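Chapter 7
Surfaces in Use: How Metal Wears

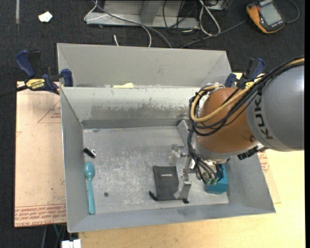

Fig. 7.1. Sheet metal bins after a period of use. Photo: Sieglinde Ehlers. Reproduced with permission.

In this chapter you will learn
what is meant by wear, and how it differs from corrosion and from fracture
why two surfaces touch each other at much fewer places than we think
how to recognize the main types of wear with the naked eye and with a hand lens
how to calculate a simple wear rate from a loss of weight

Before you start, you should be familiar with hardness testing (Chapter 3) and with the idea of normal force and friction force (Chapter 5, Sections 5.1 to 5.4).

7.1 A floor, a spoon and a door handle

Every student has seen wear, but few have looked at it with attention. Take an old kitchen spoon and hold it under a lamp. If the owner was right-handed, the left side of the tip is often a little flatter than the right side, because it was this side which scraped the bottom of the pot. The handle of a much used door is bright where the hand takes it and dull near the screws. In the stairs of an old school, each stone step has two shallow hollows, one for the persons going up and one for the persons going down.

The floor and walls of a metal container tell a similar story. Scratches and scuffs lie across one another in the grey surface, and a wall can be pale in one part and darker in another. Such marks are easy to see and not so easy to interpret. Which of them is loss of material, and which is only material that was left there by something else? A dark band on a wall may be one or the other. We will come back to this question in Section 7.5, when we have the necessary tools.

Wear is the gradual loss or displacement of material from a solid surface as a result of mechanical contact and relative motion. Please read this definition two times. It contains the word displacement, and many students forget it. A scratch in soft metal has often a small ridge on both sides. The metal of the ridge was before in the groove. It has moved, but the weight of the part has hardly changed. For the engineer who must keep a seal tight, this is already damage. For the accountant it is still the same part.

Corrosion, on the contrary, is a chemical attack and needs no rubbing. Fracture is a separation of the part into pieces. In practice the three often work together, and the student should resist the wish to choose only one name for what he or she sees.

7.2 The workshop at Nondau

The example which we will follow through the chapter comes from the town of Nondau, where a small firm, Ravomen, made hinges and latches for farm gates. In one January the firm received many complaints. The latches became loose after a single winter, although the drawing and the steel were the same as in the years before. Ambros Widmer, at that time responsible for the testing room, collected the returned latches and put them on a long table in the order of their age.

He noticed that the damage was always on the same side of the pin, and that the scratches ran in the direction of the movement. This told him that something hard had been between the pin and the plate. He then built a simple apparatus in which a pin was pulled back and forth through a plate, with a weight of known size hanging on it. After 2603 cycles he took the pin out, cleaned it with alcohol, dried it and put it on the balance. The loss was 154 milligrams. With a pin from the old stock, under the same load and with the same number of cycles, the loss was 2 milligrams.

Such a large difference cannot be explained by a small change in the grease. Widmer cut both pins and measured the hardness from the surface to the center. The old pin had a hard outer layer, with a hardness of 615 on the Vickers scale. In the new pin this layer was missing completely. The supplier had left out one step of the heat treatment, and the drawing, which gave only the type of steel, did not forbid it.

We ask the reader to keep three points of this case in mind. The order of the parts on the table was already a measurement. The cleaning before the weighing was necessary, for a film of grease can easily weigh more than the loss which one wants to find. And a drawing that says nothing about the surface leaves the surface to chance.

7.3 Where two surfaces really touch

Put a steel block with a ground face on a steel table. The area of the face is, let us say, the area of your palm. It seems natural that the whole face rests on the table. Under the microscope, however, even a ground surface is a landscape of hills and valleys. The block rests only on the tops of the highest hills, which we call asperities. The sum of all these little contacts is the real area of contact, and it is in most cases only a very small part of the apparent area.

From this follows a result that surprises many beginners. When the load is small and the real area small as well, the pressure at the single asperity can still be so high that the metal flows there. If we increase the load, the asperities are flattened, more of them come into contact, and the real area grows. The pressure at each contact stays nearly the same. Students at Cernbridge College, where this course was first given, used to demonstrate it with a block of modeling clay and a sheet of glass, and we recommend that you repeat this before reading further. Press lightly, look through the glass, press harder, and look again.

If the block now slides, the asperities must pass each other. Some bend and come back. Some are deformed for good. Others stick together for a moment and are torn off, a little way below the place where they were joined. Each of these events is very small. What we call the wear of a part is the sum of them over its whole life.

Words to know: wear, displacement, asperity, apparent area of contact, real area of contact, load, cycle.

Further reading for this section is given in the Krishnan tables at the end of the book, under the letter W. In Section 7.4 we treat the first of the main types, abrasive wear, and we begin with the case of a hard grain that rolls between two softer plates.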